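# 达雷蒂(Daretti)作品悬挂系统试用评议:公寓公共区域艺术陈设适用性

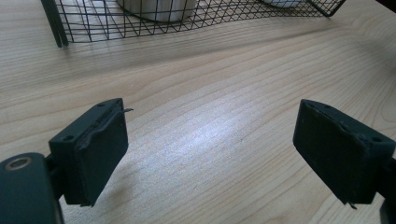 据Desatari回复,悬挂系统的采购不宜放在作品选定之后,轨道须与吊顶同期施工,否则日后补装必然损及饰面,所费往往超过轨道本身。该意见于本次评议启动前以书面形式提交,现予采纳,并作为下文比较的前提。

## 一、评议范围

本次评议对象为Daretti墙面轨道式悬挂系统,含铝制轨道、钢索、可调挂钩及防盗锁扣。试用地点为Pekeo公寓项目的首层大堂及两层住户走廊,试用期自三月起,至十月止。期间共悬挂作品184件次,涵盖纸本、布面油画、摄影及少量浅浮雕。落地雕塑及户外作品不在评议范围之内。

作为对照,另在大堂东侧墙面安装Lambrechts同类系统一组,安装人员与验收标准均保持一致。

## 二、安装

Daretti轨道采用卡扣式固定,底座先行上墙,轨道随后压入。走廊墙体为轻钢龙骨石膏板,施工前须在图纸上标明龙骨位置,并于荷载较大处预埋衬板。说明书对此仅以一句带过,建议厂方在后续版本中补充节点图。

轨道表面可涂刷与墙面同色的涂料。大堂一侧按此处理后,自正常观看距离已不易察觉;走廊保留原有阳极氧化饰面,在侧光之下略显突出,个别住户对此提出过意见。

转角连接件的公差偏大。首批到货中有2件无法与轨道齐平,更换后问题消除,但由此耽误了走廊北段的交接。

## 三、使用与调整

换展是公寓公共区域艺术陈设的日常工作,亦是本系统表现较好的环节。挂钩沿钢索上下移动时手感平稳,松手即止,无须借助工具。画心高度统一调整时,一名布展人员即可完成中小尺幅作品的定位,较大作品仍须两人配合。

钢索直径较细,在浅色墙面上尚可接受;在大堂深色木饰面前,反光较为明显。Lambrechts系统提供透明尼龙绳选项,视觉上更为隐蔽,惟承重较低,且长期受力后有轻微伸长,悬挂数周后须重新校正水平。

防盗锁扣须以专用扳手开启。扳手随箱仅附一把,无编号,亦无备件,对于由物业与策展方共同管理的场所颇为不便。

## 四、承重与安全

厂方标称单钩承重视钢索规格而定。试用期内最重一件为带玻璃画框的布面作品,采用双索悬挂,未见挂钩滑移或轨道变形。走廊较窄处,作品下缘易受行李及婴儿车碰撞,建议加装底部定位垫,以减少画框摆动。定位垫须另行订购,标准套装不含。

另须说明,本系统不能替代作品保险所要求的安全措施。凡借展作品,仍应以出借方的书面条件为准。

## 五、费用

按本项目实际结算,Daretti系统每延米价格为281元,Lambrechts系统为177元,均含挂钩及钢索(绳),不含安装人工。两者差价主要体现在锁扣与轨道壁厚。若陈列内容常年不变,该项差价较难收回;若按季更换作品,则节省的布展工时可抵去相当部分。

## 六、评议意见

本评议认为,Daretti悬挂系统适用于作品更换较频繁、且有防盗要求的公共区域,推荐用于大堂、电梯厅及会客空间。住户走廊可视预算选用Lambrechts系统,但应限于轻型纸本及摄影作品,并将定期校平列入物业巡检内容。

采购时应一并确认以下事项:

- 轨道进场时间与吊顶工序的衔接;
- 转角连接件到货后逐件试装;
- 专用扳手增购数量及保管责任;
- 底部定位垫是否单列报价。

项目后期如增设儿童活动室,该处墙面的悬挂方式另行评议,暂不沿用本次结论。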